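We use cookies to remember your settings and count visits. Accept | Manage choices

Brukthorpe tells member hospitals to hold off on automated suturing add-ons

28th October
By Brukthorpe Press Office

Brukthorpe, the equipment purchasing cooperative serving 66 community hospitals, is advising its members to leave automated suturing out of next year's capital budgets unless the seller will put its claims in a contract. The advice applies to new surgical robots sold with the feature and to upgrades for robots that hospitals already own.

The recommendation follows a review of 18 sales proposals sent to members since February. Most of them describe suturing automation as a way to shorten cases and free up surgeons. Few say by how much, and the ones that do give no source a buyer could check.

"We read every page, including the ones in small print," said Usa Wannasri, who leads equipment review at Brukthorpe. "There is a lot about the future in there. There is much less about what a hospital gets on the day the crate is opened, and a hospital board is being asked to pay for it on that day."

Brukthorpe has no objection to surgical robots as such. Many members own at least one and plan to replace it on the normal schedule. The concern is with a newer line in the quote, usually near the bottom, that adds needle driving or knot tying under partial computer control. Sellers price it as a software license, a hardware kit or both, and the three are hard to compare.

What the proposals leave out

The instruments are the first problem. Robotic needle drivers and graspers are approved for a limited number of uses and then thrown away, whether or not they still work. In the proposals Brukthorpe read, the average instrument charge for a case with automated suturing came to $765. That figure covers the tools at the end of the arm and nothing else. Drapes, thread, cleaning, service and staff time are all extra, and several sellers left them off the page.

The second is wear. A small jaw that grips a steel needle all day takes a beating, and a feature that depends on the jaw closing in exactly the same spot every time may be fussier about wear than a surgeon is. Brukthorpe asked each seller whether the automated feature shortens the approved life of an instrument. The answers ranged from a plain no, with nothing behind it, to an offer to discuss the matter after signing.

Third, the thread. Suture is soft, it kinks, it slides behind things, and tissue moves when it is pulled. Demonstrations tend to be done on a flat pad under good light. A buyer who has only seen the flat pad has not seen the job, and Brukthorpe is asking members to insist on something closer to it before anyone talks about price.

Then there is the question of who stays in the room. All of the proposals keep a trained surgeon at the console for the whole case. If the surgeon is still there and still responsible, the labor savings in the spreadsheet need to be crossed out. Brukthorpe found them counted in full in several of the worked budgets, and in one they were counted twice.

The Lultura figures

Lultura, a three-hospital group and a Brukthorpe member, agreed to let the cooperative rework its draft budget for an upgrade package from Stiten. The seller's model showed the package paying for itself in its second year. It assumed 50 percent more robotic cases from the first month, with no added operating room time and no change in the service contract.

Lultura's own scheduling staff could not find where those cases would come from. With case numbers held level, the package did not pay for itself before the license came up for renewal. Lultura has taken it out of the coming budget and moved the money to replacing sterilizers, a purchase that has been put off twice.

Stiten was shown the reworked figures before this release went out. It said its model was meant as a starting point for discussion and that results depend on how each hospital uses the system. Brukthorpe agrees with the second part.

Seven items to get in writing

Brukthorpe has sent members a short worksheet to use with any seller. A hospital should have written answers to all of it before an item goes into a capital request:

- The approved number of uses for each instrument, with the automated feature switched on
- The full charge per case, including drapes and anything else that is thrown away
- What happens to the software license if the seller is bought or drops the product
- Training time for surgeons and for the nurses and technicians at the table, and who pays while they train
- How often the surgeon had to take over during the seller's own testing
- Who owns the video and motion data recorded during cases
- A price for sending it all back

Members are divided on the last item. Some think no seller will agree to it. Brukthorpe's view is that a seller who expects the system to be used and liked should be able to name a number.

The sixth item drew the most argument. Developers need large amounts of recorded suturing to improve their systems, and hospitals are one place to get it. Two of the proposals gave the seller open-ended rights to recordings and offered no discount in return. Members should have a lawyer look at that language, and should not treat the recordings as having no value just because the quote lists none.

Bench time before budget

For members that still want to go forward, Brukthorpe has arranged bench sessions at Mihăilă, a surgical skills lab that sells no equipment. Sellers may bring a system and their own staff. The suturing tasks will be picked by the lab and will not be shared ahead of time. Surgeons from member hospitals will do the same tasks by ordinary robotic control, with the same instruments, and the times and takeovers will be written down for both.

Stiten has said it is considering the offer. No other seller has replied yet.

Brukthorpe does not expect the sessions to settle much on their own. A bench is easier than a patient, and a good afternoon in a lab says little about the fourth year of a service contract. The aim is narrower. Budget officers who are asked to approve a robot upgrade seldom get near the part of the work the money is supposed to change, which is a few inches across and mostly needle, thread and metal jaws.
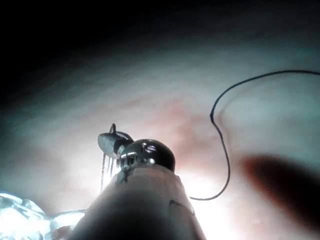
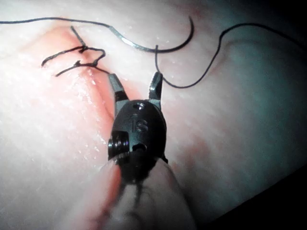

Instrument tips and black thread at close range.

Members that have already signed for a suturing package should look at the acceptance terms now. In most of the contracts Brukthorpe has read, acceptance means that the system powers on and passes the seller's own checks. It can be changed by amendment before delivery, and sellers have agreed to this when asked. After delivery it is much harder.

Hospitals replacing an older robot in the coming year should ask for the base system and the suturing feature as separate prices, and should not accept a bundle discount that expires at the end of a quarter. Those discounts have a way of coming back. If the feature proves itself later, it can be bought later, and Brukthorpe has seen no proposal in which waiting a year made the hardware unfit for the upgrade.

"Someone may well show us a good result," Wannasri said. "I'd like to see it. I would just like to see it before the purchase order goes out."

The worksheet and the reworked Lultura budget are open to all members through the purchasing desk. Hospitals outside the cooperative may request the worksheet alone. The guidance will be looked at again once results from the bench sessions are in, and members will be told of any change before the following budget round opens.

About Brukthorpe

Brukthorpe is a nonprofit purchasing cooperative owned by its member hospitals. It reviews capital equipment, negotiates shared contracts and takes no payment from manufacturers.

Press contact: Usa Wannasri, Equipment Review, Brukthorpe

© Brukthorpe. All rights reserved. | Contact | Privacy | Back to top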